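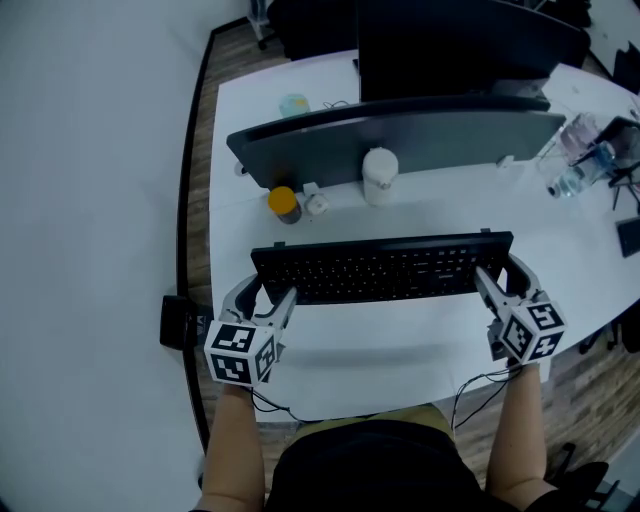 About the Timside Manipulation Club

The club is a student project group at Timside Technical School. It was founded in October by Willy Hendriks, who teaches controls, and it meets in the second-floor lab. Membership is capped at 8.

Our current project, Sondano, collects demonstrations of ordinary desk tasks for training a two-arm robot.

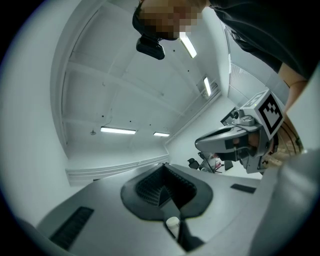
Each session has one operator and one task sheet. The operator works with a gripper in each hand. A square black-and-white marker on top of the gripper is used to recover its position. Recordings with lost tracking are rejected.

The target for this year is 600 accepted recordings across four tasks. Small upright objects are the current task.

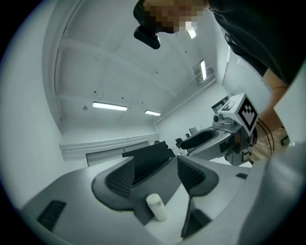 Keyboard handling comes next. Results go to the Nigam student competition, where the club enters two teams.

Page last updated 08/12/2019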